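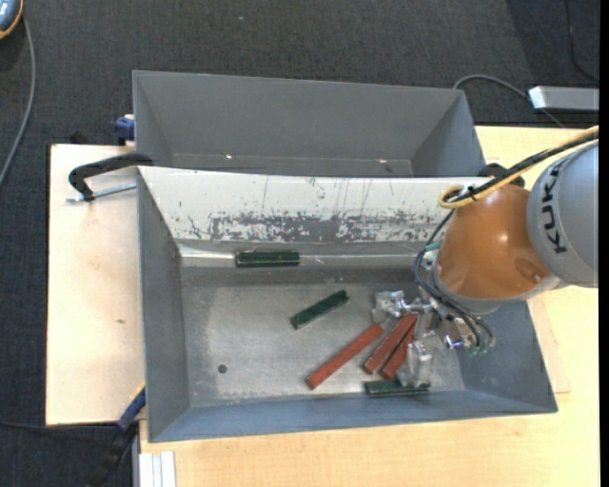
You should never keep two colors in the same bin, I was told at lunch, and if I had to then at least put a divider down the middle. I said I would think about it. I have thought about it and I am leaving the red and the green together for now. They are easy to tell apart, the red being closer to brown and the green quite dark, and the bin is big enough that they don't pile up. The divider we have is the wrong width anyway.

Up at six, rain. Drove in by the Skavness road to avoid the bridge. Unlocked, put the heat on, swept the carpet by the door. The charcoal carpet hides dirt until the sun comes in low and then you see all of it.

Spent the first part of the morning on the bins. The gray metal ones are staying. I had half a mind to go back to the plastic crates from Clineck, but the lids have warped and two of them don't stack anymore. The metal ones are heavier than I'd like. Still, they sit flat on the wood and they don't slide, and I can lift one by myself if I take the bars out first. Moved the second one straight behind the first instead of off to the side. It means leaning over for it, but I get the aisle back, and I've been bumping my hip on that corner since September.

Did not line the bars up. I used to set them side by side, very neat, and ten minutes later they were every which way. The red ones lean together in a bunch and the green ones spread out, and one of the green always seems to end up lying along the back wall. Fine. They can lie how they like as long as they are in the bin.

The Gaser delivery came at 11:30, short again. The slip said 5 boxes and there were four. Called them and was on hold long enough to eat an apple. The fifth is supposed to be on the next truck. I wrote that on the slip in pencil and taped the slip inside the cupboard door, with the other one.

Lunch was soup from the thermos. That was when the talk about colors came up, and it went on longer than it needed to. We also went over the shelf. I want it lower, so the labels can be read without a stool. The other opinion is that it should stay up and I should print bigger labels. We got nowhere with it, and the soup went cold.

In the afternoon I went through the Geum catalog for a wider bin with a lower front edge. There is one, but the price is for a pallet, and I don't need a pallet of bins. Put a bookmark in the page. I also added up what has gone into this room since we started and it is some 4000 dollars, which was more than I had in my head. Most of it is lumber and the carpet. The bins were cheap.

Wiped down the wood with a damp rag before I left. It is pale and shows every mark, and there's a ring from a coffee cup that I don't think is coming out - not my cup, I drink tea. Tried baking soda on it. Will look at it again when it's dry.

Home by 5:40, still raining. Left my good gloves on the windowsill at work.

To do: call about the missing box, measure the shelf, find the short broom, tape for labels.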